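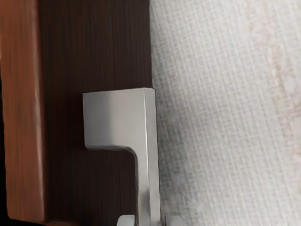
The demonstrator from Griltix asked at the interim review why we were still collecting door examples by hand, when a scripted opener could produce as many as we liked overnight. It was a fair question and it shaped most of the second half of the project. The short answer given at the time was that the scripted opener only knew one way to approach a handle. The longer answer is the subject of sections 3 and 4.

1. Aim

The project set out to gather a set of simulated door-opening examples, suitable for training a policy that takes a wrist camera view and the gripper state as input and gives a small arm movement as output. Training the policy was a secondary aim. The main work was the collection itself: how the examples were started, recorded, checked and thrown away.

The target was 300 accepted examples. A run counted as accepted if it met the checks listed in section 4. Runs which failed were kept in a separate folder and were not used for training, although they turned out to be useful when we revised the checks.

2. Set-up

All work was done in simulation. The scenes were built with Zodeo, the department's in-house scene builder, which places a door, a frame and the nearby walls and then picks surface materials from a shared library. Door and wall materials were drawn independently of each other. The handles were metal levers in every scene, since knobs need a different grasp and were left out from the start.

The arm carried a parallel gripper with two fingers. The wrist camera was fixed relative to the gripper, looking out past the fingertips. In the starting pose only the tips of the fingers come into the view, at the bottom edge, and the lever fills a good part of what is left. We tried a camera position further back, which showed more of the fingers, but the handle then took up too few pixels at the resolution we could afford to store.

Control was by a hand-held input device giving position and rotation, with one button for the gripper. The operator saw the wrist view and a second, fixed view from behind the arm. Only the wrist view was recorded as an image stream. Joint angles, gripper opening, contact forces and door angle were logged alongside it.

3. Collecting the examples

Each session followed the same order. Zodeo produced a scene, the arm was moved to a starting pose chosen at random within a limited box in front of the handle, and recording began on the first movement of the input device. The operator brought the fingers to either side of the lever, closed them, turned the lever, pulled, and let go once the door had passed the required angle. Recording stopped on a key press.

Two people operated the arm. Their habits differed more than we had expected. One operator lined up the gripper well away from the handle and then moved straight in. The other moved in first and made corrections close to the metal. We considered asking both to work in the same manner and decided against it. The close corrections gave us states in which the fingers were slightly off, followed by the movement that put them right, and the scripted opener never produced these.

Starting poses were drawn from an even spread at first. This gave too many long approaches through open space and too little time near the handle. From the third batch onwards, part of the draw was made from a smaller box close to the lever, with the fingers already near their closing positions. The files from these starts are shorter and are tagged "near" in the index.

A long session tired the operator's wrist, and the quality of the runs fell before the operator noticed. After the second batch we set a limit on session length and stopped collecting late in the evening.

4. Checks

A run was accepted only if all of the following held:

The door passed the required angle before recording stopped.
Both fingers were in contact with the lever when it was turned.
No part of the arm other than the fingers touched the door or frame.
No gap in the image stream was longer than 2 time steps.
The fingers did not pass into the handle by more than the set limit.

The last check was added after the first batch. The contact model allowed the fingers to sink into thin parts when closed quickly, and a grasp of this kind could pull the door open while looking wrong in the wrist view. We lowered the closing speed and made the simulation step smaller around contact. Of the examples already collected, 19 were removed under the new rule and replaced.

Checking was automatic apart from a quick look through the recorded views. The visual pass found two faults that the logs did not show. In one group of scenes the handle had been placed with its shadow missing. In another, the wall texture had been stretched, so that the weave changed scale from one side of the door to the other. Both were traced to the Zodeo material settings and corrected.

5. Storage and format

Examples were written in the Hamada layout, one folder per run, with images in order and one table of readings. File names carry the batch and run only. Scene settings, including the random seed, are stored in each folder so that a run can be rebuilt. We would recommend this to any later group, as it let us render the faulty scenes again without collecting them a second time.

Copies were held on the Foteck server and on a local disk. The two were compared by checksum at the end of each batch.

6. First training results

A small policy was trained on the full set and then on the set with the "near" examples taken out. The first policy grasped the lever more reliably from off-centre starts. Without the "near" examples, the usual failure was one finger landing on top of the lever and the arm continuing to push. Neither policy dealt well with pale walls next to a bright handle edge, where the estimate of the handle's position drifted sideways.

The test scenes came from the same builder as the training scenes, so these results say nothing about a real door. Training was repeated with only one change of seed, and the difference between the two sets should be treated with care.

7. Further work

The material library should be widened, with more low-contrast pairs of handle and wall. Levers of other shapes are already modelled and need only collision meshes. The scripted opener could be used to supply long approaches, leaving operator time for the final part of the reach, and a trial of this mixture is planned for June.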